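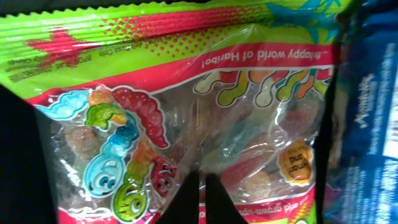

Ghazala Sandhu was 19 when she took a Saturday-girl sort of job at her uncle's corner shop, meaning to stay until the summer was over, and she is still behind the till at 70, with a stool she rarely sits on and a kettle that is hardly ever off.

"I was going to be a pharmacist," she tells me, pouring a second cup before I've got anywhere near the end of my first. "Then my uncle's back went, and somebody had to lift the potatoes."

The shop was weighing sweets out of jars in those days, a quarter at a time, and she can still do it by eye – or says she can, and I wasn't going to argue. Children came in after school with their coppers and took an age to choose. "You must never hurry them," she says. "It might be the only thing they get to decide all day, bless them."

Some of those children now bring in grandchildren of their own. One, Leandro Requena, moved away years ago but still calls in every April when he visits his mother, and always asks for pear drops. "He doesn't even like them much," Ghazala says, laughing. "He likes asking."

Will she retire? She looks out at the bus stop for a while. Her daughter would like her to, and there has been talk of a flat near the sea. "I'd only be in the shop down there, wouldn't I, telling them where to put the bread."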